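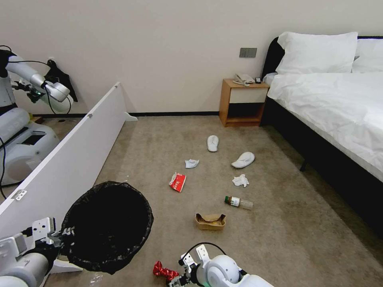 Potgieter House, Guest Floors
Room Safety and Cleanliness Inspection: Checklist with Comments
Bedroom area only. Bathrooms are recorded on a separate sheet.
Room: 238
Date of inspection: June 11, 2018
Form reference: 1311

The ratings used are Satisfactory, Attention and Not inspected. Any item marked Attention must carry a comment and must be looked at again before the room is released for letting.

Section 1. Floor and walkways

1.1 Walkway between door and bed clear of litter and footwear -- Attention
Wrappers, used tissues, a paper container and a plastic bottle were recorded on the carpet. Slippers were also lying apart in the walkway. All litter is to be lifted by hand before vacuuming begins. Bottles are to be checked for remaining liquid and kept upright until they leave the room.

1.2 Carpet free from stains, lifting and loose edges -- Not inspected
To be completed once the floor has been cleared.

1.3 Skirting fixed and undamaged -- Satisfactory
A dark strip runs along the foot of the wall. No comment.

1.4 Disposable slippers collected and dealt with -- Attention
Slippers that have been worn are to be thrown away with the general waste. Unworn pairs still in their sleeve may be returned to the Gurnik linen store. Where there is any doubt, the pair is to be treated as worn.
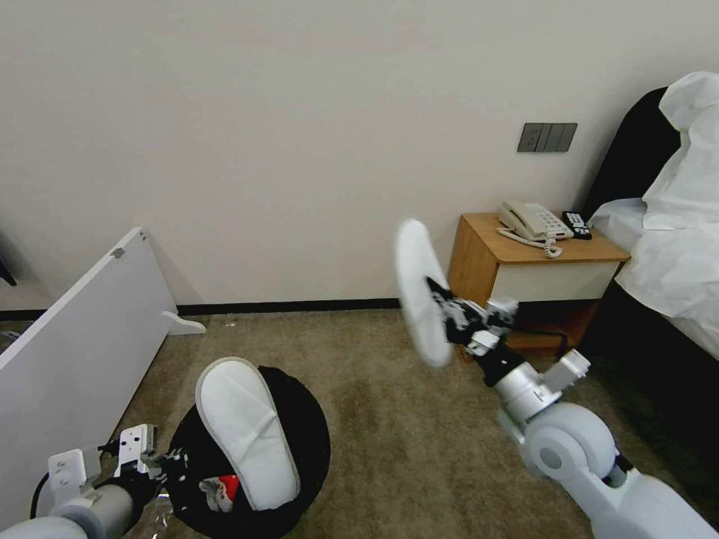 Item 1.4: disposable slippers and bedside area.

Section 2. Bedside furniture

2.1 Nightstand stable, drawer front sound -- Satisfactory
The wooden top should be wiped with a damp cloth only. Spray polish is not to be used on any Bisance furniture.

2.2 Telephone in place, cord tidy -- Attention
The coiled cord should rest behind the handset and should not hang over the front of the nightstand, where it may be caught by a sleeve or by bedding. The line is to be tested by calling extension 804 and waiting for the tone.

2.3 Remote control present and clean -- Satisfactory
Wipe the buttons at every change of guest.
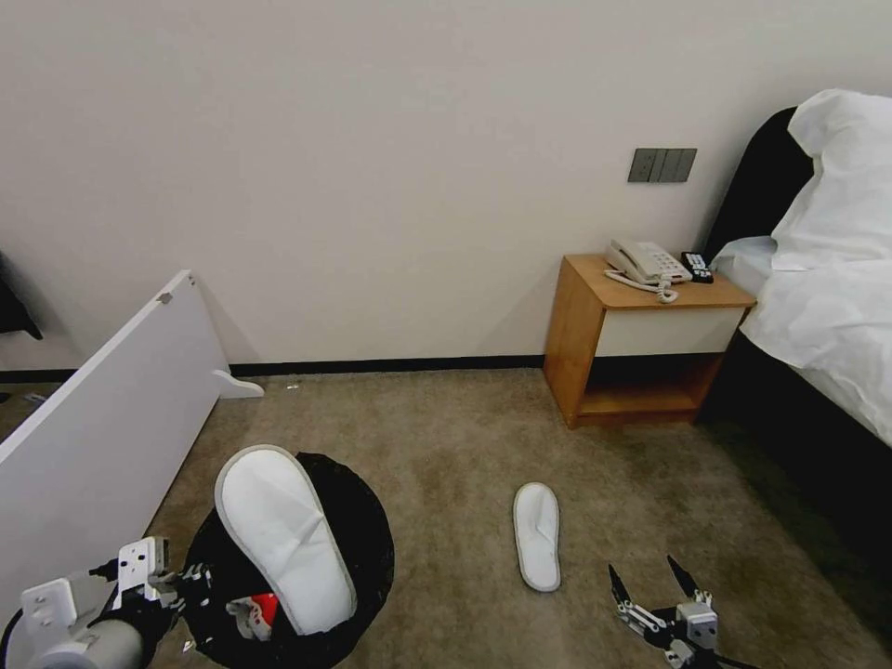
2.4 Wall switches by the bed secure -- Satisfactory
The three switches are to be pressed in turn and the plate checked for movement. Any plate that shifts under light pressure must be reported to Maintenance the same day.

Section 3. Loose items and panels

3.1 No unfixed boards, panels or fittings within the room -- Attention
A white panel is standing on the floor at an angle on the left side of the room. Maintenance is asked to fix it or take it away, quoting job 2393. Staff should not attempt to move it alone.

3.2 Garments and personal belongings left in the room -- Attention
Check the wall beyond the panel for clothing. Anything found goes to Lost Property in a labelled bag -- pockets are not to be searched.

Section 4. Waste

4.1 Bin lined, liner folded fully over the rim -- Satisfactory
The black liner is correctly fitted.

4.2 Bin emptied and relined -- Attention 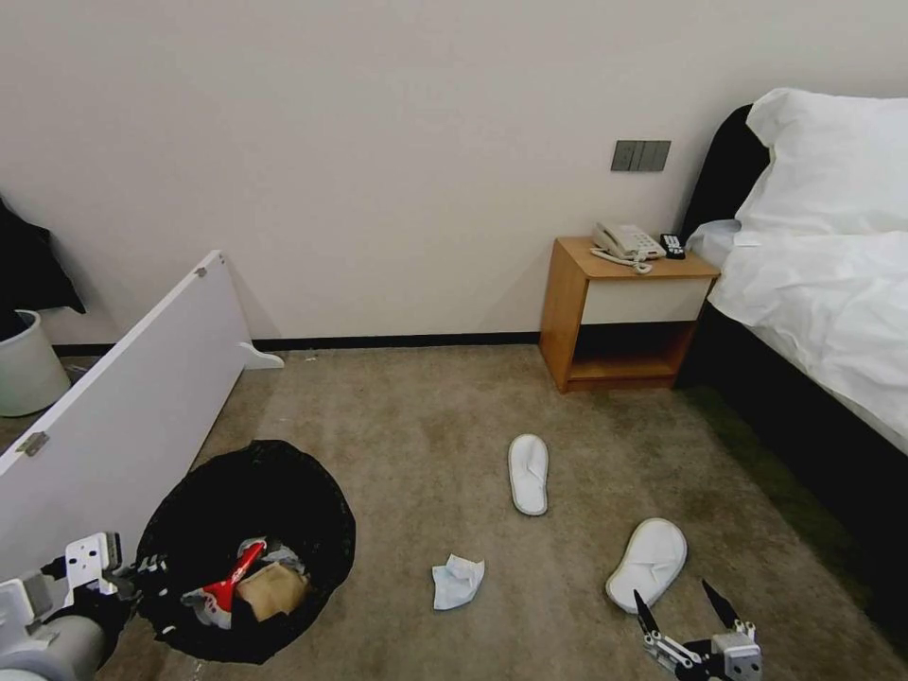 The liner is to be tied and replaced even when only a small amount of waste is present. Pressing waste down by hand is not permitted. Check the carpet beside the bin for tissues before the new liner is fitted.

Section 5. Bed

5.1 Headboard and base undamaged -- Satisfactory

5.2 Bedding changed and duvet clear of the floor -- Attention
Duvet to be stripped and the bed remade with fresh Staltia linen. Pillows are to be inspected on both sides.

Result: room not released. Second inspection required for items 1.1, 1.2, 1.4, 2.2, 3.1, 3.2, 4.2 and 5.2.

Completed sheets are held at the Housekeeping Office until the end of October.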